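Subject: Re: [drorkelville-textiles] Storage of wool and sheepskin items over the summer

Dear members, 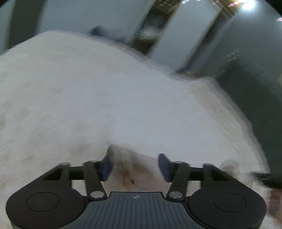
Further to the enquiry quoted at the foot of this message, the Collections Office has reviewed its guidance on the summer storage of fleeces, sheepskins and other long-haired items. The revised wording applies to all branches on the loan scheme and replaces the paragraph on page 2 of the borrowers' handbook.

Items should be brushed and aired before they are packed. Airing should take place indoors, out of direct sun, for at least one full day. Borrowers are asked not to wash any item themselves, whatever its condition. Marks and stains should be noted on the loan card and left untreated.

Cotton bags are to be used for packing. Plastic covers are no longer permitted, including those with air holes. The office holds 300 cotton bags in the larger size, and branches may request them by replying to this list with the name of the branch and the number needed. Requests from Niritz and Ocampo have already been received and need not be sent again.

Cedar blocks may be placed in the cupboard but should not touch the wool. Mothballs must not be used. Any branch that has used them in the past should say so when returning the item, so that it can be kept apart from the rest of the collection.

Sticky moth traps should be checked at the start of each month. If moths are found, the item should be sealed in its bag and the office told the same day. Please do not send it back by post until a reply has been received. The freezer at the Skollia store is available for treatment, but space must be booked.

With regard to item 2435, raised in the message below, the office confirms that the loan may be extended to the end of the summer on the usual terms. The branch should sign a new loan card and keep the old one with it. Item 695 is due for inspection and should be returned in June as planned.

Questions on any of the above may be sent to the list or to the office directly.

Yours faithfully,
Collections Office
Drorkelville Textile Loan Scheme

Rosalía Herrero wrote:

> Dear all,
>
> Our branch has two items on loan, numbers 695 and 2435, both
> of which are kept in a cupboard in the teaching room. The room
> becomes very warm in summer and will be locked for several weeks.
>
> The handbook says that fleeces should be "suitably covered" but
> does not say with what. We have been using plastic covers and
> should be glad to know if this is still correct.
>
> We would also like to keep 2435 until the autumn classes begin,
> if no other branch has asked for it.
>
> With kind regards,
> Rosalía Herrero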